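Survey on livestream worship draws big claims from a small sample

A new survey says most churchgoers who moved to online services this spring would be happy to stay there. Before any congregation sells its pews, it may be worth asking who was asked.

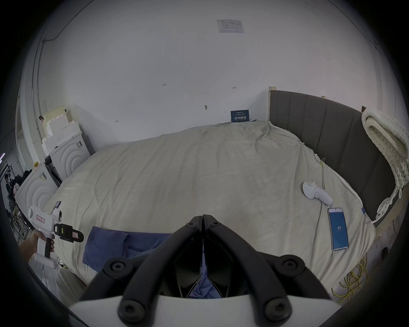 Trinidad Cifuentes
Religion reporter

June 5, 2020

The report was released by Ovon, a company that sells livestreaming subscriptions to houses of worship. It says 65 percent of respondents "feel as connected or more connected" to their faith community when they worship from home. The company's press release goes further and calls the finding "a permanent shift in how Americans gather to pray."

That is a lot of weight to put on one question. The survey drew on 4000 people, a healthy number on paper. But the report's own notes, on the last page, say they were reached through an email list of people who had already watched at least one service on Ovon's platform. People who tried it once and gave up were less likely to open the email. People who never tried it were not on the list at all.

"You have polled the people standing in the bakery on whether they like bread," said Ilham Ghoneim, a sociologist of religion who was not involved in the study. She said the response rate, which the report leaves out, would be the first thing she would want to see. 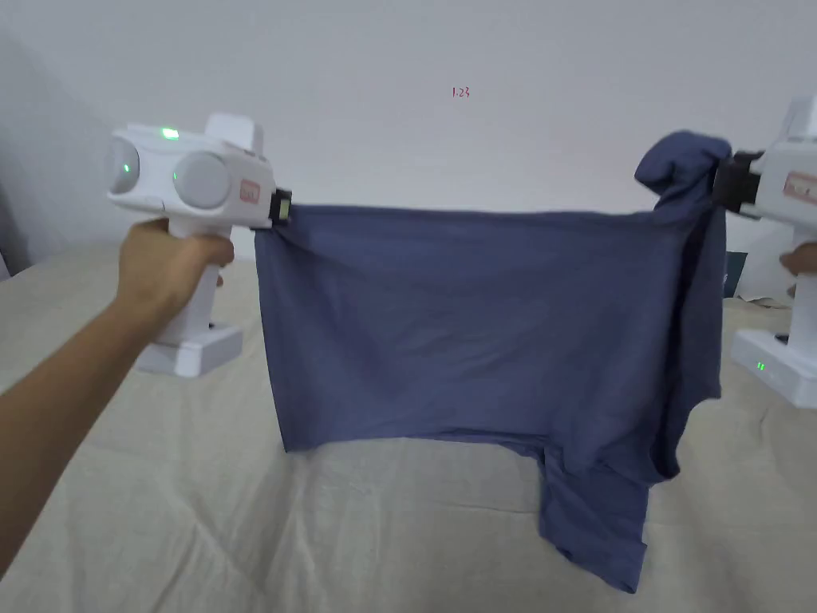

Ghoneim also questioned the wording. Respondents could say they felt "more connected," "as connected" or "somewhat less connected." There was no box for people who did not feel connected at all. The report adds the first two answers together, and the headline figure comes from that sum. On its own, "more connected" was chosen by 13 percent.

Asked about the missing option, Alistair Urquhart, who directs research for Ovon, said the team wanted "to keep the form short" on a phone. He said the company stands by the results and plans to repeat the survey in October. He declined to share the full data and said members' privacy came first.

Clergy who have spent the past months preaching to a laptop gave a more mixed account. The Rev. Amr El-Sayed, pastor of Oradard Presbyterian Church, said his view counts looked wonderful in the first weeks, until he learned how they were tallied.

"It turns over to a view after 3 seconds," he said. "My sermons run longer than that, whatever you may have heard."

He does not doubt that some members are helped by the stream, especially those who were homebound long before the pandemic. He would keep it for them. What he has not seen is any sign that newcomers who find the service online go on to join a Bible study, bring a meal to a neighbor or answer a phone call from the church.

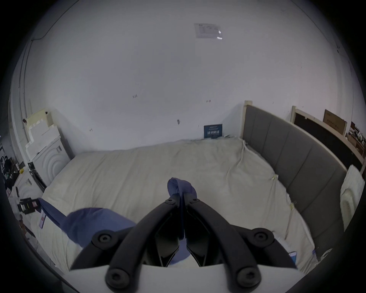

Giving is another question

The report says little about money, although the press release promises "stronger stewardship." The only support for that is a line saying that many respondents had given online "at least once." It does not compare their giving with last year's, and it does not say whether they gave to their own congregation or to someone else's.

Sherif Samir keeps the books for several small churches through his firm, Alaoui. He said online gifts went up at all of them after the doors closed, and that the cash plate went to zero.

"If you only show me the first column, sure, it's a success," Samir said. "I'd like both columns."

Ovon is not alone in making the case. Hivus, a rival service, has been sending pastors a brochure with similar language and no survey behind it. Several denominations are now weighing whether to sign long contracts with one firm or the other while their buildings are still closed or half open.

El-Sayed said his church had been offered a discount if it committed before the end of the month. The elders have put off the vote.
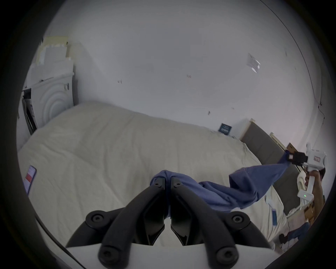
Holding both ends of a blue cloth.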